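Forum index > Benches, cells and arms > Safety and good practice

Cable slack on two-arm benches: do we need a written rule?

mustidau_bench
Posting at 3 in the morning, so be kind. Our house rules at Rurnholm run to 32 clauses, among them the correct colour of a mug. Not one mentions the camera cable on a moving arm. We run ours over the outside of the arm, down past the base and off below the rail.

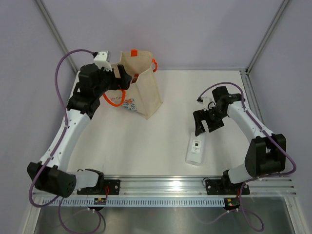 My proposal is a clause 33: enough slack for full reach, no loop that can get to the gripper, and somebody moves each arm by hand through its worst pose before power goes on. Tear it apart.

gritbucket
"Enough slack" is how you get a standards document that says nothing in 162 pages. Give a figure or leave it out.

mustidau_bench
A figure for which pose? With the arm folded it's a skipping rope, with the arm stretched it's a washing line.

Nakamura_fan
I'm with gritbucket on the wording but not on the figure. We had a number at Trumulano. Everyone measured the cable, wrote it down, and then clipped it in the wrong place. Write the test, forget the length.

oldrelay
Clip it at every joint and stop talking about loops. I've said this since August and shall go on saying it.

mustidau_bench
Clip it at every joint and it gets bent at every joint. I like a big lazy curve over the wrist. Stretched out over the bottles is the pose I'd test first.

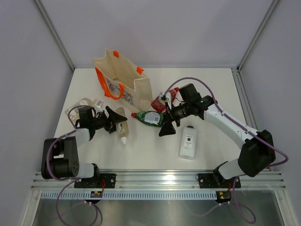
Bag and bottles, both arms over the table.

gritbucket
Fine, but then what's hanging below the rail wants a rule too. One sleeve button and your camera's in the car park.

oldrelay
Clips.

Nakamura_fan
Add a repeat check. We do it every 2000 cycles, or whenever the person who remembers is in.

mustidau_bench
Draft two: worst pose by hand, power off, both arms, loops clear of the fingers and of each other, anything below the rail tied back. Repeat every 2000. oldrelay may have one clip, at the base.

oldrelay
Two.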